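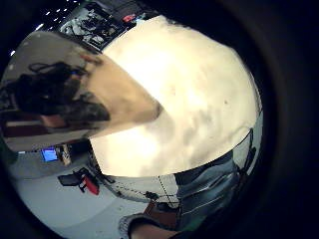
Gallery: The Long Room at Tulatano

Welcome to our gallery page, and thank you for wandering over from the front of the site. Quite a few of you wrote after the spring newsletter to ask how the Long Room was coming along, and I promised I would put something up as soon as I had an evening to myself and a pot of tea. It has taken me rather longer than I said it would (it usually does!) but I hope you will forgive me, as most of my evenings have gone on the very room you were asking after.

For anyone new, Tulatano is a shared making and storing place on the edge of Irkberg. We have been in the building for 11 years now, and the Long Room is where everything ends up sooner or later: things waiting to be mended, things waiting to be collected, and things that somebody was quite sure would come in useful for a show or an open day. I'm as guilty as anyone on that last count. In April we finally decided to go through it properly, end to end, and give each thing a home.

The big cream one

Everyone who comes in asks about this, so it may as well go first. Large, pale and beautifully rounded, a bit like an enormous egg that has sat down for a rest. I've grown very fond of it. It catches the light so nicely along the top that you find yourself looking at it while you are meant to be sweeping, and then when you get closer you notice the soft grey patches lower down and the odd dark speck, and you think about getting a cloth. Please go gently if you do. Warm water, a drop of washing-up liquid and a soft rag are all it needs, and I'd ask you not to use the green scourers from the kitchen, however tempting they look.

In the book it is number 1389, and it was down for three different corners before we settled on leaving it where people can walk past it comfortably.

The shiny piece beside it

Lovely bevelled edge, and it picks up every brown and tan in the place. It bends whatever is reflected in it, so if you lean in you come out all smeared and stretched, dark hair and shoulders running together. I think it is rather flattering. Fingerprints do show up dreadfully on a surface like that, so hold it by the edges if you have to shift it, and have a second pair of hands with you.

The shelving

Well, we are getting there. There's still a good deal of grey and black and white packed in tightly together up there, and I know some of you would like me to be sterner about it. The plan is to take one shelf at a time, bring everything down, wipe the shelf, and only put back what has a label on it. Boxes go with their lids. Leads get coiled and tied before they go anywhere near a box, and if you can't say what a lead belongs to, it goes in the Arkora crates by the side door, where it will have until the end of the summer to be claimed.

The little spot of red at the end of the rack cheers me up every time, I must say. I'd happily leave it exactly where it is.

The lights

I do love the rows of small white lights overhead. Against that dark ceiling they look like a street seen from a hill at night, and on a grey afternoon they make the whole room feel as if something is about to begin. We did talk for a while about painting the ceiling white to brighten things up, and I was outvoted in the nicest possible way on several other matters that evening, but on the ceiling I got my wish.

What is still to do

The far end needs a really good sweep, and then the floor wants marking out with tape so that we keep a clear path from the door. After that come the blankets. We have run very low on clean ones for wrapping the bigger pieces, so if you have old ones at home that you can spare, do bring them along. Wool, cotton, a faded quilt, anything at all as long as it has been washed. The trolley has a wobble in its front wheel which I have been pretending not to hear, and that will need looking at before anything heavy moves again.

Coming to see us

The Long Room is open to visitors most afternoons from 3 o'clock. We are at 15 Jafri Lane, through the green gate and up the ramp, and the bell does work if you lean on it for a moment. Wear sensible shoes and bring a jumper, even in good weather, as the place holds on to the cold well into June. There is tea in the back kitchen and usually a tin of something to go with it.

I will add more to this page once the shelves are finished.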